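Chapter 7

Folding and Storing Clothes

In this chapter
Reading a garment before you fold it
Choosing a surface
The lengthwise fold
Seams, hems and patches
Stacks, shelves and labels

Key terms: grain, seam allowance, set crease, face, bulk line

In February, the clothing exchange in Nedlow takes in winter coats, school clothes and a great many knit tops, all in the same two weeks. Most of it arrives in bags. Ctibor Brabec, who ran the sorting tables there for several winters, kept a notebook of how long each kind of item took to fold and where the folding went wrong. Towels and pillowcases gave him almost no trouble. The entries on tops and jackets run for pages. One of them reads: "Pink one, two seams, would not lie flat. Folded it on the seam and it was fine."

That short note contains most of what this chapter covers. A towel is a flat rectangle, and any fold that brings corner to corner will work. A garment is made of shaped pieces joined together, and it was cut to go around a body. When you lay it down, the extra cloth has to go somewhere. It goes into wrinkles, usually near the curved seams and the neckline. A good fold puts that extra cloth where it does the least harm.

Chapter 6 dealt with washing and drying. From here on we assume that the garment is clean and fully dry. Damp cloth should never be folded and put away, even for one night.

7.1 Reading a Garment

Before folding anything, spread it out at full length and look at it. Find the neckline and the hem first. These are the two ends, and they tell you which way the garment runs. Next find the long seams. On a simple T-shirt there are only two, one down each side. On a fitted jacket or a child's dress there may be six or more, and some of them will curve.

Run your hand along each seam from top to bottom. A straight seam will lie down under your palm. A curved seam will lift in one or two places, and the cloth beside it will gather. Do not press hard to flatten it. Smooth the cloth away from the seam with light strokes, and leave whatever fullness remains.
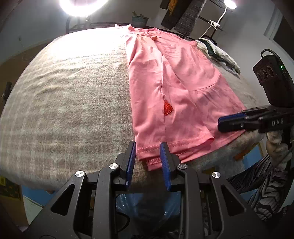 Look also for anything sewn onto the cloth. Patches, labels, tabs and pockets are thicker than the fabric around them. They form what this book calls a bulk line, meaning a place where a fold will spring open if you try to make it there. Plan the fold so that it passes to one side of the patch. If a patch sits right against a seam, treat the two as one thick strip and fold beyond both.

Hems need the same attention. A garment with two layers at the bottom has two hems, and they seldom line up. Pull the lower layer down until its edge is even, then bring the upper layer over it. Corners that curl can be turned back with a fingertip. They will curl again once you let go, so save them for last.

7.2 Choosing a Surface

A firm, flat table at hip height is the best surface for most people. Beds are common and comfortable, but they are too low for long work, and the mattress gives way under the hand. Slick tabletops cause a different problem. Light knits slide on them, and a sleeve you have just straightened will drift as you reach for the other one.

A blanket laid over the table solves this. The nap of the blanket holds the garment in place while you work on one part of it. Any plain or lightly patterned blanket will do. Very dark blankets shed lint that shows on pale clothes, and blankets with heavy ridges leave marks on thin fabric. Shake the blanket out at the end of each session.

Light matters more than students expect. Stains, open seams and missing buttons are easiest to find while the garment is spread out, and they are easy to miss in a dim room. Place the lamp to the side so that creases cast a small shadow. A very strong lamp close to the work will wash out pale cloth and hide the marks you are looking for.

7.3 The Lengthwise Fold

The lengthwise fold is the first one to learn. It works for shirts, tops, light jackets and most children's clothes.

Step 1. Lay the garment face down with the neckline away from you.
Step 2. Smooth from the middle out to both sides.
Step 3. Bring one side in toward the center, along a line parallel to the side seam. Lay the sleeve straight down over the body.
Step 4. Repeat with the other side. The two edges should meet or overlap slightly.
Step 5. Fold the hem up to the neckline, or in thirds if the garment is long.
Step 6. Turn the bundle over so that the face is up.

Students often rush Step 2. If the cloth is not smooth before the sides come in, each wrinkle is pressed in under several layers. Left in a stack for a season, it becomes a set crease and will need steam to remove.

The storage room at Nedlow holds 1,000 folded items on open shelves. Brabec allowed stacks of 200 millimeters and no higher, and he kept each stack to a single size. Taller stacks lean, and the bottom pieces are crushed. Section 7.5 returns to shelf planning in more detail.

Before You Read On

Take 3 garments from your own closet: one plain, one with a patch or pocket, and one with curved seams. Fold each by the steps given in 7.3. Set them on a shelf overnight, then open them and note where the creases have formed. Keep your notes for the exercise at the end of Section 7.4.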